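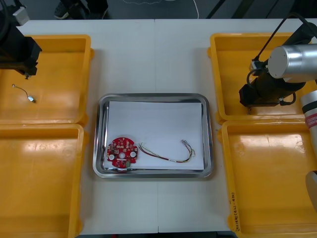

Lulcombe is to get its talking bus stops back, the town council has confirmed, a little over three months after they were switched off for talking too much. All 20 shelters on the ring road and the High Street were fitted with the Prilonis speaking timetable last year and silenced in May, following 588 complaints, a fair number of them about being told at two in the morning that the next bus was the 7.14. The part that does the talking is a modest thing to have caused such bad feeling: a round red circuit board with a wavy edge like a gear wheel, crowded with tiny components and with a small hole in the middle. Until now it has lived behind a steel plate above the bench, where residents could hear it but not get at it.

The trouble, according to a report published by the council, was the night setting, which did not exist. The units were meant to speak when somebody pressed the button. They were also meant to speak when somebody sat down, and over the winter they came to regard wind, cats and a loose poster for the pantomime as somebody sitting down. The shelter outside the library made 1,196 announcements in a single night, all of them correct.

Clurkari, the firm that holds the maintenance contract, will refit the shelters over the next few weeks. The sitting-down feature has been dropped. The volume will fall after eight in the evening and the voice will stop altogether once the last bus has gone, a moment that in Lulcombe comes rather sooner than the new evening timetable suggests.

A petition to keep the shelters silent gathered 1,054 names. A rival petition, from passengers who cannot read the printed timetables and would quite like to know when the bus is coming, was shorter but seems to have been better argued, and the council quoted from it at length.

There is also to be a new voice. The old one was described in the complaints as "smug", "from Surrey" and, in one letter, "my first husband". Its replacement, called Joo by the makers, was played to councillors at their last meeting and judged to be pleasant, although two of them asked for it to be turned up.

The first shelter to speak again will be the one by the swimming pool. Bus fares are unchanged.

By our transport reporter
31 August 2018
Last updated: 4.42pm
37 comments | 112 shares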